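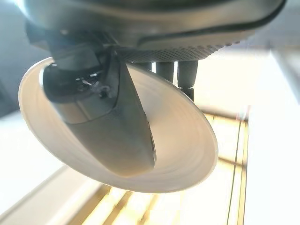 05/03/2018

Bon, premier jour sur le bras, et j'ai les épaules en compote ! Je croyais arriver en forme (j'avais dormi, mangé, tout bien fait comme il faut) et à quatre heures de l'après-midi je ne savais plus où était ma gauche. Rima m'avait prévenue pourtant. Elle m'a dit dès le matin : tu vas voir, au début on se crispe sur les manettes comme si on conduisait un camion en montagne. Eh bien oui. J'ai serré tellement fort que j'ai la marque du bouton dans le pouce.

La tâche de la semaine, c'est les bols. On prend un bol, on le soulève, on le pose ailleurs, on recommence. Dit comme ça, un enfant de trois ans s'en sort. Sauf que moi je n'ai pas trois ans, j'ai deux pinces au bout d'une télécommande et un écran où tout est vu depuis le poignet, donc le bol a l'air énorme et penché, et je ne comprends jamais si je suis au-dessus ou à côté. Le truc, d'après Wim, c'est de faire entrer un doigt à l'intérieur, de l'appuyer contre la paroi, et seulement là de refermer. Si on referme trop tôt, le bord file. Si on appuie trop, le bol part se promener avec le bras et on a l'impression de pousser un caddie.

Il a une façon de le montrer, Wim Visser, qui m'énerve et que j'admire en même temps. Il ne regarde presque pas ses mains. Il parle du repas de midi, il demande à Benedita si elle a reçu ses clés, et pendant ce temps le doigt descend, se cale, hop. Moi je retiens ma respiration. Vraiment, je la retiens, Rima me l'a fait remarquer, j'étais rouge.

J'ai fait 36 démonstrations gardées sur 57. Les autres sont à la poubelle : des bols retournés, des bols lâchés de trop haut, une fois où j'ai hésité si longtemps que le chrono a coupé tout seul. Vitória Moreira, qui relit tout derrière nous, dit que l'hésitation est pire que la chute. Une chute, on la jette et voilà. Mais si je tremblote pendant quatre secondes au-dessus du bord avant d'y aller, et que la prise finit par réussir, la machine va apprendre à trembloter aussi ! Ça m'a fait drôle. Je me suis imaginé un bras quelque part, dans un an, en train d'hésiter exactement comme moi un lundi de mauvaise humeur (enfin, n'importe quel matin de mauvaise humeur, j'en ai plusieurs).

Elle m'a fait revoir trois de mes passages au ralenti. C'est très désagréable, un peu comme s'entendre sur un répondeur. On voit tout : le petit recul avant de fermer, la correction vers la droite dont je n'avais aucun souvenir. J'ai une manie, paraît-il, je contourne toujours par le même côté. Demain il faut que je varie. J'ai écrit VARIER sur un papier collé à côté de la souris.

À midi on a mangé dehors sur les marches, il y avait du soleil et un petit vent froid. Benedita avait fait trop de riz, j'en ai repris deux fois. On a parlé du nom du projet, Zimemard, que personne ne prononce pareil. Wim dit « Zimmermard », avec un r en trop, et moi je l'ai appelé « Zimémar » toute la matinée au téléphone avec les gens de Bastos, qui n'ont pas osé me corriger. Rima pense que c'est le nom d'un village. Vitória pense que c'est un mot de passe que quelqu'un a gardé.

L'après-midi, on a essayé l'autre méthode, celle où on prend le bras directement à la main et on le guide. Alors là, j'ai adoré. On débloque, le bras devient mou (pas mou-mou, plutôt comme quelqu'un de poli qui se laisse faire à la danse) et on l'emmène. On sent le poids et on sent quand le doigt touche. J'ai compris en cinq minutes ce que j'avais mal fait toute la matinée : je venais trop à plat, alors qu'il faut arriver en biais et laisser le doigt glisser vers le fond. J'aurais voulu ne faire que ça ! Mais c'est plus lent à enregistrer, et nos mains passent devant les caméras, donc on s'en sert surtout pour apprendre le geste, puis retour aux manettes.

Et je suis retournée aux manettes, et c'était mieux. Pas bien, mieux. Cinq bonnes d'affilée, puis une horreur, puis quatre bonnes. Rima a applaudi à la cinquième, ce qui m'a fait rater la suivante, je le note ici pour qu'elle ne puisse pas dire le contraire.

L'objectif est de 104 par personne et par jour d'ici la fin du mois de mars. Je ne vois pas comment. Wim dit que ça vient d'un coup, qu'un matin on cesse de penser aux boutons. Pour lui, ça a mis deux semaines. Je lui ai demandé s'il rêvait de bols et il m'a répondu très sérieusement que non, de tasses, à cause des anses.

En rentrant j'ai fait la vaisselle et je me suis surprise à attraper le saladier avec deux doigts raides, un dedans, un dehors. Il a failli y passer. Maman a appelé juste à ce moment-là, j'ai essayé de lui expliquer mon nouveau travail et elle a conclu que j'étais « dans la porcelaine ». J'ai laissé comme ça pour ce soir, j'avais les mains pleines de mousse.

À faire demain : apporter un coussin pour la chaise, demander à Vitória la liste des positions de départ, rendre sa boîte à Benedita, et respirer. Et me coucher avant onze heures, ce qui est déjà raté.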